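Reading order for the Sevon novels?

I have the 600-page omnibus of Plileven and want to read the rest in sequence. The publisher's list puts Bultine first, but its foreword refers to events in Plileven. Which is correct?
Asked June 28, 2025

Answer 1
Plileven, then Bultine. The list is sorted by printing date of the current editions - ignore it.

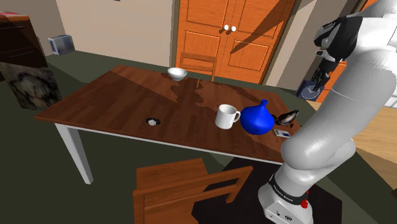 Bowl and mug on the table.

Chapter 11 of Bultine gives away the ending of Plileven, so the order does matter. The prayer letters at the back can be read at any point.

Answer 2
just read whichever, I started with Bultine and was fine

Answer 3
Answer 1 is right for the two novels. There is also a novella, Popescu, 77 pages long, set between them. It is in the omnibus from page 523 onwards. 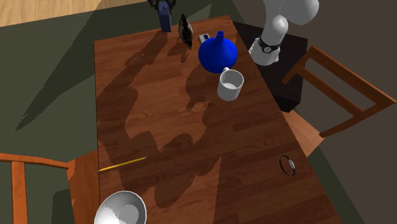 Check the contents page before buying it separately. The older paperback omnibus leaves it out and has a different chapter count, so page references won't match.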